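Kevico Inga double duvet set, reviewed
Posted 18/11/2022 by Ha-rang Choo

I bought the Inga set in February to replace a plain cotton one that had worn through at the foot. It cost £80 from the Brellbridge shop, with two pillowcases included.

The fabric is brushed cotton, quite thick, and warm enough that we put the heating off for longer in the mornings. It softened after the first few washes. The colour has held well at 40 degrees, though the pillowcases shrank a little and are now a tight fit.

My main complaint is the buttons. They are small and set far apart, so the duvet corner works its way out at night. Hwa-young Bang, my flatmate, sewed two extra ones on hers — a ten-minute job.

It creases easily. If you like a smooth bed you will need to iron it, or take it off the line while still slightly damp. I do neither.

Checks hide creases better than a plain colour would.
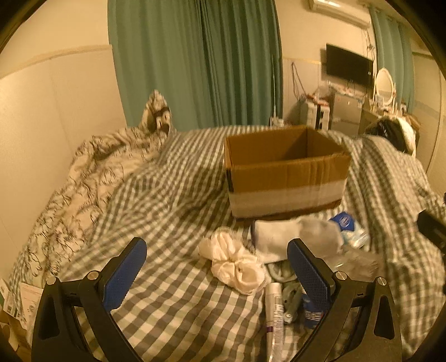 Washing and drying

Wash it inside out with the buttons done up. It takes a full day to dry indoors.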